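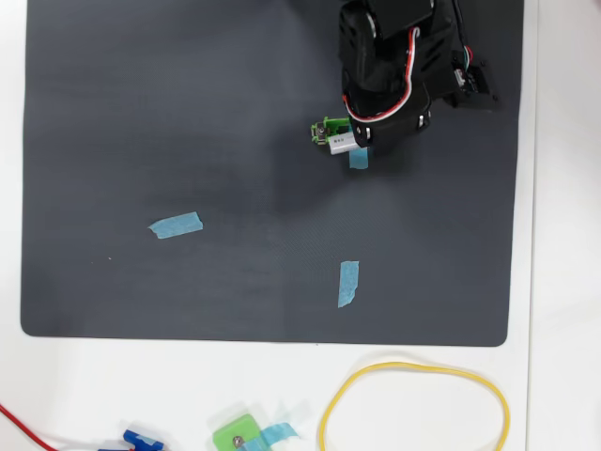 A black robotic arm over a dark gray mat on a white tabletop.

FOR IMMEDIATE RELEASE
July 2023

Flillton Press to Publish "The Waiting Room Treaties," a History of Talks That Went Nowhere

New book by Macarena Ocampo looks at five rounds of diplomacy in which the lunch menus were settled first

Flillton Press will publish "The Waiting Room Treaties: Sanctions, Side Letters and the Long Lunch" this fall. The author, Macarena Ocampo, spent most of her working life as an interpreter at trade and border talks, and she has the patience and the bad back to show for it.

The book follows five negotiations between governments that were not, officially, speaking to each other. Ocampo was in the building for two of them. For the rest she relies on interviews, seating charts, hotel bills and a large number of draft statements, many of which differ from one another by a comma. One chapter is given over entirely to the word "constructive" and what it has been asked to cover up.

Readers looking for a grand theory of why states threaten each other will find one on page 4, where Ocampo sets it out in a paragraph and then spends the rest of the book arguing with it. She is more interested in how sanctions are lived with once the cameras leave: who gets the exemptions, which ministries quietly stop answering mail, and how a temporary measure acquires its own office, letterhead and holiday party.

"I was paid for years to repeat what other people said without changing my face," Ocampo said. "Writing a book was the first chance I had to raise an eyebrow."

The manuscript was finished in May after what Bautista Sepúlveda, her editor at Flillton, calls a frank exchange of views over its length. "We asked for a short book and received a position paper with appendices," Sepúlveda said. "Talks resumed. Both sides described them as productive – the appendices are now online."

The first printing will be 2000 copies, in paperback, with maps. An e-book edition will follow. A Spanish edition, translated by the author, is planned with Núñez, which has asked for a different cover and is likely to get it.

Ocampo will read from the book at Jekska Books and at the Drorenitz Forum on foreign policy, where she has been promised a microphone of her own. Dates will be posted once all parties agree on them.

Review copies and interview requests: Flillton Press publicity desk. Please say whether you want the print or the electronic edition. The print one has better footnotes, or at least larger ones.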